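**January, 7:40, street sweeping notes**

Continuing from the page on the Batel floor unit. Hauwa Ajayi asked me to write down my opinion before we answer Hutent, who want to know if a small sweeping machine can do the front of the shops by itself.

My opinion for now: on the open road yes, along the curb no.

Indoors the Batel did 9 passes of the workshop floor and I had to help it on 6 of them. Most stops were at the door rail, a step much lower than a normal curb. It does not fall, it only waits and blinks, and then a person must come. With a broom I finish the same floor in less time than I spend walking to it.

Outside I expect these problems:

- Painted stripes. The line sensor took white tape for an edge in our test. Myfanwy Jenkins says the new firmware ignores paint. To check.
- Rough repairs in concrete. The brush deck is rigid, so on a hump one side lifts and leaves the dirt.
- Gutter. The side brush must reach down and the wheels must stay up. I did not see any small machine do this well.
- Pots and shrubs along a wall. A person moves the pot or sweeps behind it.

Proposal: first trial on 300 m of road surface only, walking speed, one of us behind with the stop button. Sidewalk stays with the broom. I would not promise Hutent more than this.

To do: ask Balogun for the softer brush, charge both batteries to 100 %. 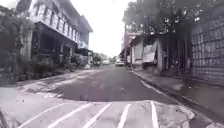 Street view from the crossing. Note the raised concrete patch by the curb, right side.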